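## 4. Setting up the desktop (the small stuff)

Okay, so the legs are on, the thing doesn't wobble, and you're itching to sit down and use it. Give me ten more minutes! I've put together 12 of these Stilard desks for our study rooms on Gebretsadik Street, and the ones that stay nice are the ones where somebody sorted out the little things on day one.

You'll need the desk, a dry cloth, a mesh pen cup, two markers, an eraser and whatever you're drinking.

1. Wipe the top with the dry cloth, going with the grain. The Flaltano finish is pretty forgiving, but sawdust from the drill holes will scratch it if you drag a cup through it (ask me about desk number one).

2. Lay everything out before you put anything away. I know, it feels like making a mess on purpose. Do it anyway -- it's the quickest way to spot a dried-out marker or an eraser that's really just crumbs.

3. Test both markers on scrap paper. If one skips, store it cap down overnight and try again. Still skipping? Toss it.

4. Stand the pen cup somewhere near the middle for now. You can shift it toward your writing hand later, once you know where your elbow lands.

5. Drop the markers in, caps up, so you can tell them apart from your chair.

6. The eraser stays out, next to the cup. It sinks to the bottom of a mesh cup and then you're tipping the whole lot out to get at it.

7. Drinks go on the far side from your paper, with the cap screwed on.

**Note:** The Pivetberg drawer insert has a slot that looks made for an eraser. Mine has never fit one! Paper clips do fine in there.

**Caution:** Keep open drinks off the desk for the first 62 hours after you oil the top. Water leaves a ring in fresh oil, and you'll be sanding it out in April like I was. A closed 700 ml bottle is fine as long as the outside is dry.

Before you start step 5, your desktop should look something like this, give or take the colors:
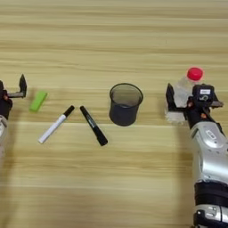 *Fig. 4 -- Step 4: eraser and markers laid out, mesh cup standing empty, water bottle with its cap on.*

Don't worry about getting the markers lined up, they're going in the cup in a second anyway.

If you're left-handed, flip the layout so the drink ends up on your left. And if you share the desk, get a second cup. They're cheap, they take up next to no space, and it puts an end to the "who took my black marker" conversation (mostly).

Next up is the cable tray, in section 5. Have the short screws handy, and hang on to that cloth -- you'll want it again.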